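시뮬로 분류 데모 모으는 중인데 실패 에피소드 어디까지 버리시나요

글쓴이: 두부한모
작성: 2026년 9월
게시판: 로봇 학습 / 데이터 수집

생활용품을 검은 통에 넣는 작업으로 시뮬 데모를 모으고 있습니다. 물체는 튜브, 키친타월 롤, 구겨진 것들, 이런 식으로 섞어서 통 위쪽에서 생성합니다. 지금까지 715개 모았고 그중 성공 판정이 난 게 565개입니다.
나머지를 전부 버릴지, 일부라도 학습에 쓸지 고민입니다. 정책은 평범한 행동 복제이고 보상은 따로 없습니다. 성공 판정은 에피소드 끝에 물체 중심이 통 안에 있으면 1, 아니면 0입니다.
비슷한 작업 해 보신 분 계시면 기준 좀 알려 주세요.

----
납땜초보
행동 복제면 저는 다 버립니다. 실패한 궤적을 그대로 따라 하게 되니까요. 남겨 두더라도 폴더는 나누세요. 나중에 섞이면 찾기 힘듭니다.

----
gyeoljeong_k
다 버리는 건 반대합니다. 실패 에피소드 앞부분은 멀쩡한 경우가 많습니다. 접근하고 잡는 데까지는 괜찮고 놓을 때 틀어진 거라면 앞부분만 잘라서 쓰면 됩니다. 저희는 Magagula 프로젝트에서 그렇게 했고, 잡기 단계 성능이 조금 올랐습니다.

----
납땜초보
> 앞부분만 잘라서 쓰면 됩니다
어디서 자를지는 누가 정하나요? 사람이 일일이 보면 새로 모으는 것보다 오래 걸립니다.

----
gyeoljeong_k
그리퍼 닫힘 신호 이후 물체 높이가 올라가면 거기까지를 잡기 성공으로 봅니다. 스크립트로 됩니다. 애매한 것만 사람이 봤습니다.

----
Pravesh Botha
번역기 사용합니다. 어색하면 죄송합니다.
실패를 세 종류로 나누는 것을 권합니다. 조작자의 실수, 물리 엔진의 문제, 초기 배치의 문제. 첫 번째는 잘라서 쓸 수 있습니다. 두 번째는 버려야 합니다. 세 번째는 성공한 것이라도 확인해야 합니다. 물체가 서로 겹친 상태로 생성되면 첫 스텝에서 튕겨 나갑니다. 튕겨서 우연히 통에 들어가면 당신의 판정은 1을 줍니다.

----
두부한모
그 생각은 못 했습니다. 방금 성공 폴더에서 로봇 팔이 거의 안 움직인 에피소드를 찾아보니 6개 나왔습니다. 전부 성공 판정입니다.

----
납땜초보
그럼 성공 수치부터 다시 봐야겠네요. 6개는 팔이 안 움직인 것만 찾은 거고, 팔은 움직였는데 물체는 저절로 들어간 것도 있을 겁니다.

----
모래시계33
생성 후 안정화 구간을 두세요. 물체 속도가 기준값 아래로 떨어질 때까지 기록을 시작하지 않으면 됩니다. 그리고 한꺼번에 떨어뜨리지 말고 하나씩 간격을 두고 생성하면 겹침이 많이 줄어듭니다.
충돌 메시도 확인해 보세요. 구겨진 물체는 볼록 껍질 하나로 근사하면 보이는 모양보다 훨씬 커집니다. 화면에서는 떨어져 있는데 물리에서는 겹친 상태가 됩니다.

----
gyeoljeong_k
메시는 동의합니다. 안정화 구간은 작업에 따라 다릅니다. 움직이는 물체를 다루는 정책이면 오히려 빼면 안 됩니다.

----
모래시계33
통에 넣는 작업이라고 했으니 정지 상태에서 시작하는 게 맞다고 봅니다. 실물에서 물건이 공중에 떠서 시작하는 일은 없습니다.

----
gyeoljeong_k
시작은 그렇죠. 그런데 놓는 도중에 다른 물체가 굴러떨어지는 상황은 실물에도 있습니다. 그런 것까지 속도 기준으로 걸러 버리면 정책이 한 번도 못 본 상태가 됩니다. 시작 프레임에만 적용하자는 얘기입니다.

----
모래시계33
저도 시작 프레임만 말한 겁니다. 에피소드 중간은 건드리지 않습니다.

----
Nitby_user
곁가지 질문인데 물체 질감은 얼마나 바꾸시나요? 저는 조명만 바꾸다가 실물 카메라로 옮기니 성능이 많이 떨어졌습니다.

----
두부한모
물체 질감은 고정이고 벽과 바닥 색만 바꿉니다. 조명은 아직 한 종류입니다. 정리되면 글을 따로 올리겠습니다.

----
Pravesh Botha
조명 한 종류는 위험합니다. 그러나 판정 문제를 먼저 해결하세요. 라벨이 틀린 데이터에 질감을 추가해도 틀린 데이터가 늘어날 뿐입니다.

----
두부한모
중간 보고입니다. 성공 조건에 "그리퍼가 물체에 접촉한 뒤 들어 올림"을 추가하고 다시 판정 중입니다. 구겨진 물체는 볼록 분해로 바꿨고, 생성은 하나씩 하도록 고쳤습니다. 새 설정으로 101개를 다시 모았는데 첫 스텝에서 튕기는 건 아직 못 봤습니다.
실패 쪽은 gyeoljeong_k님 방식으로 잡기까지만 잘라 보관하고, 이번 학습에는 넣지 않기로 했습니다. 넣은 것과 안 넣은 것을 나중에 비교하겠습니다.

----
납땜초보
비교할 때 데이터 개수 맞추세요. 개수가 다르면 뭐 때문에 좋아졌는지 모릅니다.

----
두부한모
네, 맞추겠습니다. 장면 구성 물어보신 분이 쪽지로 계셔서 한 장 올립니다.
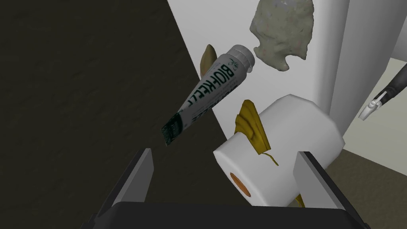
검은 통과 그리퍼, Biofreeze 튜브, 키친타월 롤이 나온 시뮬 화면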